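Subject: Re: [soap-archive] Recap pages, cast interviews and the health stories

On the list in August, a member wrote:

> I have been going through the Irkbridge recap pages and I find the
> same cast interview filed under three different episodes. Is that
> a fault in the index or did somebody enter it that way? Also, the
> interview about the divorce is tagged "health", and I can't see why.
> The actress talks about her marriage for two paragraphs and mentions
> a back operation in one line.

Both points have the same cause. The index builds its tags from the first 149 words of each item, and it files an item under every episode whose air date falls within 2 days of the interview. Irkbridge ran five nights a week at that time, so three matches is normal. The duplicate entries all point to one stored text. Nothing has been copied.

The "health" tag comes from the line about the operation. The magazine moved that line up to the top when it reprinted the piece, and we hold the reprint. In the original the marriage came first. I have seen the original once, on paper, and did not scan it.

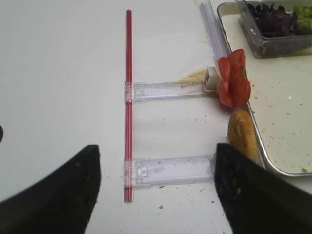

Red rod with clear brackets, on the white tabletop.

On the wider question of what to do with interviews that cover private life, current practice is as follows. Direct quotes from the performer stay in. Quotes from "a friend" or "a source close to the set" are kept in the text but are not indexed. Anything about children is left out. The Admasu scans were entered before these rules existed, and 17 of them still need checking. Please do not link to those pages yet.

> Should we merge the Gemell interviews with the main set?

I would wait. Gemell shared cast members with Irkbridge for one season, and the names on the two lists do not match. One performer appears under her married name in the Gemell list and her stage name in ours. A merge now would give her two pages, and the divorce interview would end up on the wrong one.

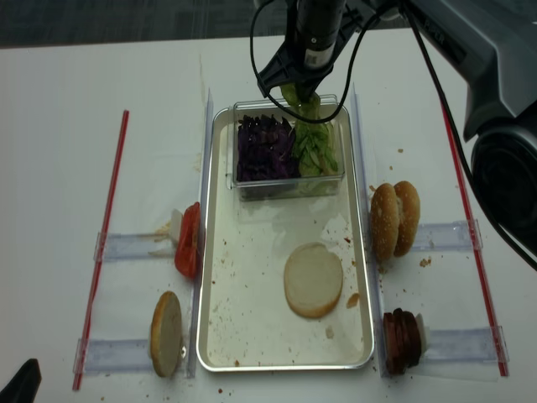

Lettuce held over the two-part container, purple cabbage on the left.

The full archive is now nearly 3000 items. A complete rebuild of the index takes most of an evening, so I will make the tag changes in one batch. If you find more wrong tags, send the item number and the tag you think is right. A page address is no use to me, as those change on each rebuild.

The mirror at Stoltent still shows the old index and will do so until the next sync.

-- 
list admin, soap-archive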